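Old office computers find a second life at Gastach repair room

Monday, July 26, 2021

If you have walked past the old print shop on Quintanilla Street lately and wondered what all the screwdrivers were for, the answer is a cheerful one. The Grirkoteo repair room has been open there since March, and it has spent the spring and a good part of the summer taking in retired office computers from all over Gastach, opening them up, cleaning them out and putting as many as possible back into use with families, clubs and small businesses that could do with one.

The latest batch is the biggest so far. Gitau, the accountancy firm on the ring road, has moved its staff over to laptops and handed on 70 desktop machines and workstations, together with a great tangle of power leads that is still being sorted into boxes by length. They arrived over two mornings, and for a while it was quite hard to reach the kettle.

Work on them has settled into a pleasant sort of rhythm. Each tower is laid on its side, the side panel comes away, and then there is a good look round inside before anything else is touched. Dust is the first job, and there is usually plenty of it, especially in machines that have lived under a desk on carpet. After that come the memory, the processor and its cooler, the drives and the power supply, all checked in turn and written down on a card that stays with the case until it goes out of the door.

The bigger workstations take longer than the ordinary desktops, as you might expect, but they are well liked in the repair room. There is space to get your hands in, the memory slots are easy to reach, and a sound one will still manage photo editing or a bit of music recording for somebody who could never have stretched to a new one. Where a cooler has to come off, the processor socket is checked for bent pins and dirt, and fresh thermal paste goes on when everything is put back together.

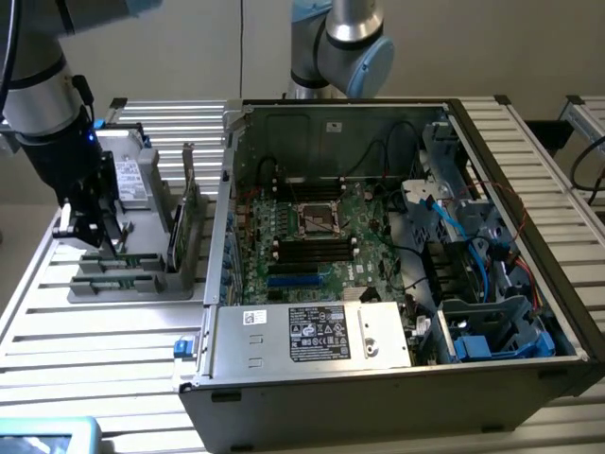
One reader in Gastach wrote to say that she had kept a tower very much like these in the cupboard under the stairs for years, feeling guilty every time she fetched the hoover, and had never dreamt that anyone would want it. She asked whether a computer is still worth bringing in if the memory has already been taken out, and whether she ought to do something about her old letters and photographs first.

The answer to the first part is yes, very much so. A case with parts missing can often be made up from another, and a good power supply or a healthy motherboard is always welcome. As for the letters and photographs, please do copy off anything you want to keep before you come. Every drive is wiped once it has been accepted, and that cannot be undone, however nicely you ask.

So far 24 of the Gitau machines have been finished and are waiting on the shelves with their cards tied on. The first of them are promised to the homework club at Quintanilla Street library, which has been making do with two rather weary computers and a rota, and the rest will be offered to households on the waiting list. Anyone in Gastach can put their name down, and there is no charge, although a donation towards new drives and thermal paste is gratefully received.

The repair room would also be glad of keyboards with the British layout, working mice and monitor cables of any kind – printers, sadly, cannot be taken at the moment, as there is simply nowhere to put them. Donations can be left during opening hours on Tuesdays and Saturday mornings. Please ring the bell at the side door if you have something heavy, and somebody will come out with the trolley.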